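Working rules for hand-held gripper sessions, kept next to the data so that people who download the one have at least scrolled past the other. Applies to everything under `sindbridge/tabletop/`. If you only want the episodes, skip to **Layout**. If you then write to ask why your loader drops nine of them, come back up to **Rejects**.

## What is in the release

3,803 episodes of two-handed tabletop work, recorded with a pair of hand-held grippers at the Sindbridge bench. Tasks are household and grocery handling: containers, wrapped items, baskets, lids. Each episode has a head view, two gripper views, and a plain-text note from the operator. The notes vary. Some are a paragraph. One says "fine."

## Rules at the bench

1. **Start with the jaws apart and empty.** The first 300 ticks are trimmed on the assumption that you did this.
2. **Both grippers stay in hand until the episode closes.** Putting one down to scratch your nose is a reject. We have a tag for it.
3. **Cables run outward.** Left gripper's cable to the left, right gripper's to the right, and never across the object. Crossed cables look harmless until the second reach.
4. **Props stay on the work surface.** If it rolls off, stop, tag `prop_lost`, and begin a new episode. Do not perform a heroic catch, however good it was.
5. **No labels turned to face the camera on purpose.** We are not shooting a commercial.
6. **Long sleeves are allowed, but they stop at the wrist.** A cuff that slides over the jaw counts as an occlusion, and the checker is not sentimental about knitwear.

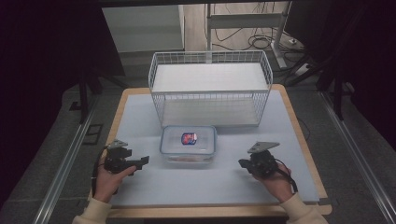
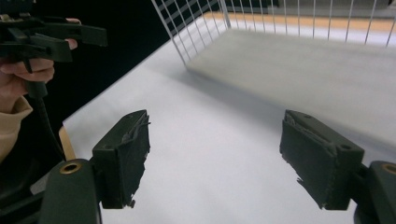

**Bronwyn Tipoki**
Bench lead and data steward, Sindbridge

## Pads

Pads get their own section because they get their own arguments. The printed fingers last; the soft layer on the inner face does not. Fraying along the edges is cosmetic right up to the point where a torn flap lifts a wrapper the operator never meant to touch, and then you have a lovely recording of something no policy should learn.

So:

- Look at both pads before every block. Look at the inner faces, with the jaws open.
- Loose fibers: log `pad_worn` and carry on.
- A flap or a peeled edge: log `pad_torn`, finish the block, swap before the next one.
- Bare plastic showing where the pad should meet the object: stop there.
- Swap left and right together. One new pad and one old pad is a different gripper, and the dataset already has enough of those.
- Do not trim pads with the bench scissors mid-block. Selorm Eshun will notice in the logs, and he will write to you in complete sentences.

`pad_worn` episodes are in the release. `pad_torn` episodes are too, in a separate split, at the request of the Fanari team, who wanted them and have been very quiet since.

## Layout

```
sindbridge/tabletop/
 episodes/
 torn_pads/
 rejects/
 notes/
 RULES.md <- a shorter copy of this, for people in a hurry
```

Time is stored in ticks. Yes, we know. The converter is in the Hrytsenko tools, under `ticks/`, and it works if you read its help text first.

## Rejects

We publish them. There are nine, each with a reason code and a note. They are not in the default loader, and they are not counted in the total above. Please don't train on them by accident and then cite us.

| Code | Meaning |
|---|---|
| `prop_lost` | object left the work surface |
| `set_down` | a gripper was released mid-episode |
| `cable_cross` | cable passed over the object |
| `cuff` | sleeve covered a jaw |

## Review

Each block is checked by somebody who did not record it. The reviewer watches at normal speed -- the double-speed option was removed in August, for reasons recorded in the commit message. A block holds 8 episodes. If two fail, the whole block goes back.

## Known gaps

- One bench, one set of lights. Do not expect this to generalize to your kitchen.
- Operator notes are unedited, including the spelling.
- The Sirus export keeps the old column names. Use `--legacy` or rename them yourself.

Rule changes go in as a pull request against `RULES.md`, with at least one episode showing the problem. Send questions about pads to Selorm and everything else to Bronwyn.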